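Clamp or multi-finger for tool handles?
Reading time: 2 minutes

praltside_bench
We're comparing end effectors on the two-arm unit this October. The simple clamp gripper from Futen goes on the left, the Nellard hand with jointed fingers on the right. The job is dustpan and brush on a quilted mattress, which is harder than a hard floor as the surface gives. We plan 80 runs per setup and have finished 70 on this one.

The clamp is fine on the dustpan. The brush handle is plastic and I'm less sure the fingers are worth the extra money on it. Current arrangement:

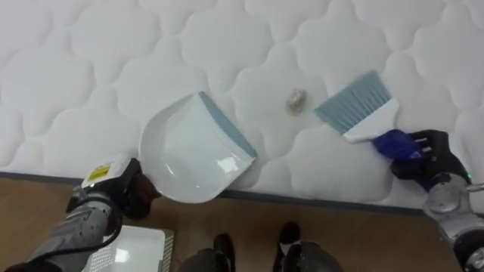
Jummai Oyewole: I'd swap them over before you decide anything. The brush has to move and the pan only has to stay put, so you're giving the harder job to one hand and then comparing scores.

praltside_bench
Fair point. Swapping means new mounts though, and the Mudaliar controller needs its offsets set again on both sides.

kelt_m
Don't agree with swapping. He wants to know which pairing does the job, so test the pairing. We ran over 3,000 cycles on a clamp like that and only changed the pads 6 times.

Jummai Oyewole
Then it's a test of the pairing and the title should say so.

praltside_bench
I'll finish the last ten as they are, then swap. Will post the drop counts for both.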